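Home | Reviews | Desk and Office | Kitchen | Contact

Petby folio case for tablet, light gray – my opinion after 9 months

I bought this case in October, after the old one lost its magnet. I write reviews only when I used the thing for long enough, so please excuse that it comes late.

First, the fit. The tablet went in with a small push and it doesn't move inside. The corners hold well. My colleague Bakari Sang has the Hamel case, which is thinner, but he complains that it opens in the bag. Mine has opened in the bag only 2 times.

The cover is smooth and easy to wipe. Coffee comes off with a damp cloth. Ink from a pen doesn't come off completely, I tried it with soap also. The light color is nice on a dark table, but you must be ready to clean it often.

As a stand it is average. For reading it is good, for typing the angle is too steep. I wish there were one more position – the Plolance case has this, but it costs much more.

Most of the time I leave it closed and flat on my desk, and I put small things on top of it. It lies stable on the wood, also with the glossy finish of my table.

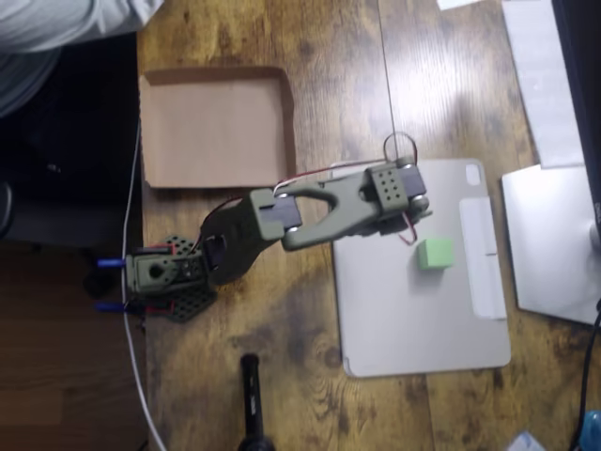
What I would change

The folding edge became soft after 6 months and now the cover doesn't close exactly straight. It still protects the screen. I would also like a darker color for the inside, where fingerprints are easy to see.

For the price I am satisfied and I would buy it again, maybe in another color.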